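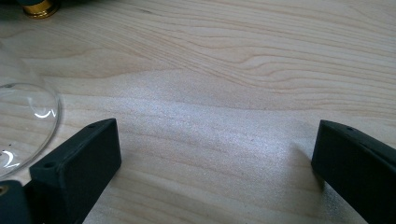

I went back and forth for most of the spring over whether a person who eats dinner on the couch four nights out of seven needs a proper table. Well, I bought one! The Kavov table from Skoretti has been in our kitchen for eight weeks now, and I'm as fond of it as I have ever been of a piece of furniture. The color is what got me first. It's a pale, creamy blond with a bit of pinkish tan in the stripes, and the grain runs in long waves that bunch up darker in places and curve away. When light lands on it you get a silvery patch with fine speckles in it, almost a glitter, and I have let more than one cup of coffee go cold looking at that.

Putting it together took me and my neighbor Nandini one evening, with a break for noodles. The legs bolt straight into the underside and the bolts come in a paper bag with the right size hex key (a decent one, with a grip you can get your hand around). The instruction sheet is a single page. Step three shows the crossbar upside down, so look at the holes and ignore the drawing. We put it on backward, swore a little, took it off again and were done by 9.

I paid $745, delivery included. That was more than I'd planned on, and I did look hard at the Rashti, which costs less and has a drawer. I sat at one in the store and the drawer hit my knees every time I crossed my legs. I'm tall, so you may be fine with it. The Kavov has nothing under the top to bump into, and you can pull a chair in as far as you like.

Now for the daily stuff. I do everything on this table: bills, pie crust, a jigsaw in June that stayed out way too long. Flour wipes off with a damp cloth. Beet juice needed dish soap and a second try, and then it was gone. I did get one faint ring from a hot teapot near the window end, which is my own fault, and it has faded so much that I have to hunt for it. We use cork mats for pans now.

Two complaints. The glare is real if you work on a laptop in the afternoon, and I ended up switching to the other side so the window was behind the screen. And the feet come without pads, which seems stingy at this price! Get felt ones before you drag it across a wood floor.

It doesn't wobble, even when my brother Nima leans on the corner to make a point. There's a matching bench as well, and I've been measuring the wall for it. If anybody has had the bench for a while, I'd love to hear whether the seat is deep enough for a long dinner, and whether the color is a close match to the table.

Search reviews Go

Last updated: June

Contact | Copyright Nandini Joseph and Hooman Ranjbar | Back to top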